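Holtine Spice Grinder review: four months in

I have wanted a decent spice grinder for years and kept not buying one. My old system was a blade coffee grinder with a strip of masking tape on the lid that said NOT COFFEE, and you can guess how well that worked in a house with two coffee drinkers. There was a cumin latte. We don't talk about the cumin latte.

So in July I finally caved and bought the Holtine, the small electric one with the steel cup that lifts out. I paid $115, which made me wince a little, and I've used it three or four times a week ever since. That feels like long enough to have opinions!

First, the grind. It's really good. Cumin and coriander come out as fine as anything I've bought pre-ground, and it takes maybe ten seconds of pulsing. Black pepper is great too, and you can stop early if you like it coarse (I do, especially on eggs). Cardamom I was nervous about, but if you pop the seeds out of the pods first it makes a beautiful powder. If you're lazy and throw the pods in whole, you get little papery bits that float around in your rice. Ask me how I know.

Cinnamon sticks are where it struggles. The manual says to break them up, and I did, and there were still a few splintery pieces rattling around at the end. I ran them through a sieve and put the leftovers in a pot of oatmeal, no harm done. Whole nutmeg, forget it. Get a little hand grater and be happy.

The removable cup is the reason I'd buy it again. With the old grinder I was forever wiping it out with bread or grinding dry rice to get the smell out, and it never completely worked. This cup twists off, goes in the dishwasher, comes back clean. Turmeric did stain the inside of the lid yellow. It's been yellow since August and I've made my peace with it.

Now the noise. It is LOUD. My dog leaves the room. I can't use it before anyone else is up, and I've learned to do my grinding in one big batch on a weekend afternoon so that everybody only suffers once. The cord is also too short, a silly complaint until you own it. Mine has to live at the far end of the counter by the toaster, and the toaster has to move every time.

Capacity is fine for two people. You can do enough garam masala for a month in one go. My friend Filipa Ramalho cooks for a much bigger crowd than I do and borrowed it for a weekend, and she found it annoyingly small (she went and bought the Romodham, the big one with the dial, and loves it, though it takes up half a shelf). If you're feeding six, listen to her and not to me.

One thing I didn't see coming is that owning a grinder changes what you buy. I get whole seeds in bags now and grind them into whatever jars I have saved up. I still keep plenty of store-bought stuff around, mind you. I'm not grinding my own everything, I have a job.
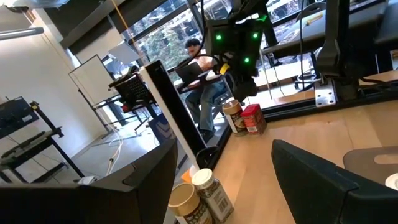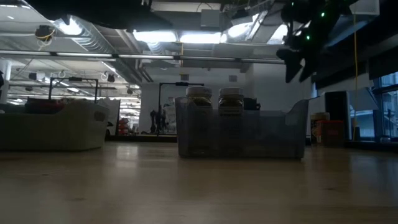

As for how long the flavor lasts, I was skeptical of all the people who swear freshly ground is a different food. They're right about coriander. It's lemony and sweet for the first week or so and then it settles down into something more ordinary. With cumin I notice it a bit less, and with dried chili I can't tell at all, so I've stopped bothering.

A few odds and ends. The lid has to be lined up exactly with the little arrow or the button does nothing, and the first time I was sure I'd been sent a dud. The brush that comes with it sheds bristles, so I threw it out and use an old pastry brush. And don't fill the cup past the line! It won't hurt the motor as far as I know, but the stuff on top just sits there while the bottom turns to dust.

Would I recommend it? Yes, if you cook with whole spices at least once a week and don't live with a light sleeper. If it's a pinch of pepper now and then you're after, a hand mill will do you fine and leave you money for dinner. I'm giving it four stars. The missing one is for the cord.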